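About Tovutier

Hi, and thanks for clicking through! I'm Melina Tsakiris, and I started Tovutier with Ezequiel Nava after the two of us spent a long November trying to get an arm to put away dishes for a demo (it did not go well, and we had so much fun that we quit our jobs). What we do now is pretty simple to say out loud: we gather examples that robots learn from. Somebody on our team guides an arm through a small everyday chore, we record it, and then we do it again with things moved a little.
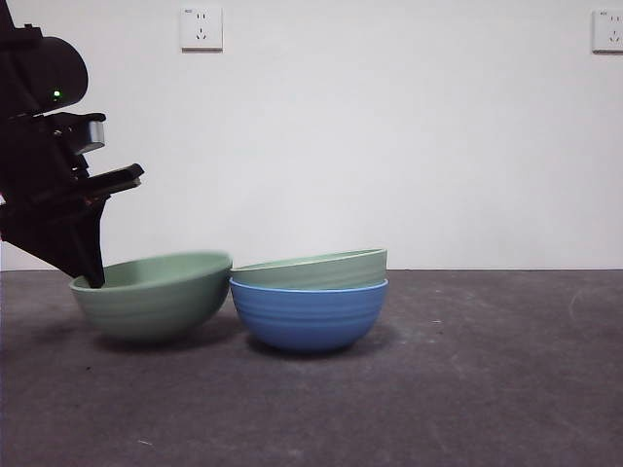 Our customers mostly come to us with one chore they care about, and we build the set of examples around it. Lurka was our first, and they wanted stacking. Stacking sounds easy until you try it with a two-finger gripper! You have to get one finger down inside the rim of the green bowl without shoving its neighbors, and a green one already sitting in a blue one is a different problem from two loose ones side by side. So we record all of that, the clumsy tries too, and Yetunde Okonkwo goes through every take and labels where the grip starts and where it ends. She keeps the fumbles in a separate folder, and customers ask for that folder more than you'd think.

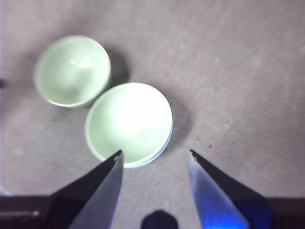 We record 149 takes of a chore before we show anybody anything, and a full set is 700. It's slow work and we kind of love it. Iolo Pumphrey runs the morning shift and picks the starting layouts, and Silvan Strebel wrote Trikov, the little program we use to line up the different camera views so they all start on the same instant. He's rewriting it again as I type this.

There are four of us besides me, plus two part-timers who come in after lunch. We're still small enough that if you write to us, you'll get one of the people on this page. Tell us what the chore is, what your gripper looks like and how messy your real workspace gets. If you'd like to come try the controls yourself, mornings are best, and Iolo will set you up with something easy to start.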